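The woman who runs the Lulier supper club didn't want her name in this, so she's just "the cook" from here on. (She'd prefer that anyway, she told me, as the bank she left last February still thinks she's on a sabbatical.)

We met in her kitchen on a Friday morning, with 18 people due that evening and an enormous bag of onions waiting by the sink. I offered to help and was given a knife, so forgive the state of my notes.

"I never meant to charge anyone," she said. "I had 4 friends round, then they brought friends, and one night I looked at the shopping bill and felt a bit sick."
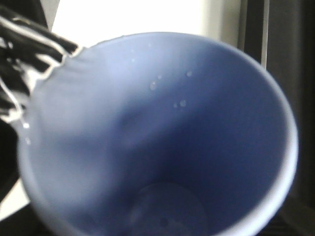 She put £3,000 of savings into it, mostly chairs and a second-hand oven, and gave herself a year. The name comes from the street where her gran lived, and so do most of the recipes — the bean stew, the plum dumplings, a bread she says she still gets wrong one time in three.

I asked what she'd cooked badly. She laughed for quite a while! "Fish. I did fish for a whole table on my second night and it all came out at different times. The people at the far end were eating pudding before the ones by the door had a fork."

These days it's one pot and a lot of bread, and she won't be talked out of it. Vegetables come from the Maldonado stall at the market, where she's allowed the ugly ones cheap if she gets there before seven.

Does she miss the bank? "I miss the lunch hour. I used to sit down for it." She does miss being paid on the same day every month, too, and she's stopped pretending otherwise to her family.

There was talk of taking on a proper place in Nultness, with a sign and everything, but the rent put her off and she likes walking downstairs to work. For now it's two nights a week, 12 pounds a head, bring your own wine.

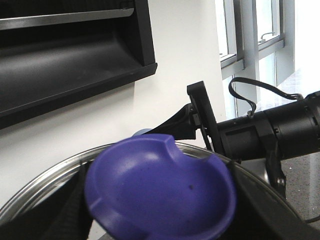 How to book

Tables for the spring go up on March 6, 2020 at noon. Message the Lulier page and say if there's anything you can't eat.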